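**Anselmo Tello**

1/ It's December, it's dark by the time I finish my coffee, and I have decided this is the month I finally deal with the big white table. Long thread, sorry in advance, get a snack.

2/ Some background. I bought it from a neighbor when I moved to Vanley, and it was supposed to be for drawing. For one glorious week it was! Then the mail arrived, and it kept arriving, and I kept setting it down "for a minute."

3/ So last night I put on the radio and took everything off. I mean all of it, onto the floor, in piles, which my knees are still discussing with me this morning. Old tax envelopes, three tape measures (three!), a Vullberg catalog I'd been meaning to return to my sister since summer.

4/ The pens were the worst of it. I sat on the rug with a scrap pad and scribbled with every single one. More than 50 pens, and I'd say half of them gave me nothing but a scratch on the paper. Out they went. I felt a little guilty about the nice green one from the Escobar hardware store, but it hadn't written in years.

5/ A friend over in Londeo told me her rule, and I'm stealing it: one cup. Whatever fits in the cup stays on the table, and the rest goes in a drawer or to somebody who'll use it. I like a rule I can remember before breakfast.

6/ Also, for anyone who asked last time: warm water, a drop of dish soap, a soft cloth, then a dry cloth right after. I've tried the fancy sprays and they leave a film that grabs every bit of dust in the house. Go around the edges too, I always forget the edges.

7/ Then I stood there for a good 20 minutes just enjoying all that white. My mother used to do this with a clean kitchen floor and I never understood it until now.
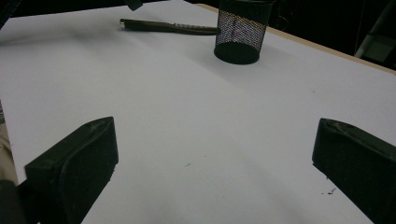
*Thread so far: 2 min read*

8/ The black mesh pencil cup won the spot toward the back, and I'm so pleased with it. I love how the light comes through the mesh and goes a bit purple and silvery. And yes, I see the little black crumbs, thank you, I'll get the cloth out again!

9/ Next up is the drawer where I put everything I couldn't decide on, so please don't congratulate me yet. If you have a trick for sorting cables and odd keys, tell me, I'm all ears and I have a fresh pot of coffee on.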